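Inside the Robot Room: My Day at the Grelport Training Center

Posted Tuesday, November 20, 2018

I have wanted to see the inside of a surgical robot setup for years, and last week I finally got my chance. The training center at Grelport opened its doors for a day to people who work with machines in other fields (I keep packaging lines running for a living), and I drove 30 miles in the rain for it, very happily!

There were 11 of us in the group. We got shoe covers, a badge and a cup of pretty good coffee, and then we were walked down a long hallway to the room where the suturing cell lives. The people there call the room Morsy, after the street it used to face before the building was extended. The machine itself they just call "the cell."

What surprised me first was how much of the room is taken up by things that aren't robot. There's the cart with the arms on it, of course, but there is also the operator's console, a stack of video gear, a sink, two refrigerators, a rack of drapes, and a workbench that looked so much like mine at home that I laughed out loud. Same little trays for screws. Same roll of blue tape.

The morning was all setup. The technician rolled the cart into place and locked the wheels, then pushed on it hard from two sides. On the floor there are strips of tape showing where the base goes, and they have been replaced so many times that you can see the ghost lines of older ones underneath. After that came the power-up, and each arm went through its homing moves one joint at a time. I could have watched that all day. It's slow and smooth, and it has a sound somewhere between a sewing machine and an elevator.

Then the instruments go on. Each one clicks into a holder on the end of the arm, and inside the holder are small discs that turn to pull the cables that move the tip. If the discs don't seat right, the tip lags behind the operator's hand. The check for this is wonderfully simple: open, close, turn left, turn right, and watch for any delay. One instrument failed while we stood there! Off it came, back in the tray, with a yellow tag on it, and another went on in its place. The whole swap took less time than it takes me to change a suction cup.

They keep a logbook for every instrument, on paper, with a line for each use. The cell has 2,730 hours on it in total, and the oldest arm still has its original motors. The cables are what wear out. One of the staff let me hold a retired one and bend it between my fingers, and right near the pulley I could feel the little broken strands catching on the glove. On my lines we'd call that a bad belt and change it on a Friday afternoon.

After lunch (sandwiches, and a lemon cake that went fast) we got to the camera, which was the part I'd been waiting for. The small camera sits out near the working end of the arm, so it sees everything from very close up. There's a cleaning routine for the lens, a focus check and a white balance, and they go through the list out loud. One person reads, one person does. Next to the monitor they had prints from suturing work pinned to a board, and we spent a good half hour in front of those talking about light and thread.

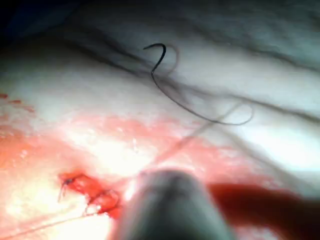
Close view of suturing work, with the curved needle and its loop of thread above the instrument tip.

I stood in front of that one longer than the others. The rounded gray tip is so near the camera that it goes soft and looks huge, and the needle behind it is this tiny black hook. Look at the thread, too! It's dark in the loop and turns pale farther down, where it runs back toward the instrument and fades into the shine on the tissue. I had never thought about glare as a maintenance subject, but wet tissue throws back an awful lot of light, and a lamp set too bright can wash out exactly the bit you want to see. So the light level gets its own line on the setup sheet, between focus and white balance. I've had the same trouble with shiny film on a label reader, and I told them so, and we ended up comparing notes about lamp angles for a while.

The afternoon finished with the shutdown. Arms folded in a fixed order, instruments off to be washed and flushed, lens wiped and capped, covers on. The flushing station is made by a small firm called Cultow, and it hisses like an espresso machine. Washing takes longer than anything else in the day. I asked how many instruments have gone through since they started counting, and the answer was 627, all written down by hand in a green book that hangs on a string.

A few practical notes if you want to go. Parking is behind the Barkley building next door, and the entrance is on the far side, so leave time for the walk. Wear flat shoes. Bring a sweater, too, because they keep the cell room cold. The next open day is planned for June, and the groups are small, so sign up early. I've already asked if I can come back for the yearly cable change, when they take the covers off the arms completely. They said maybe!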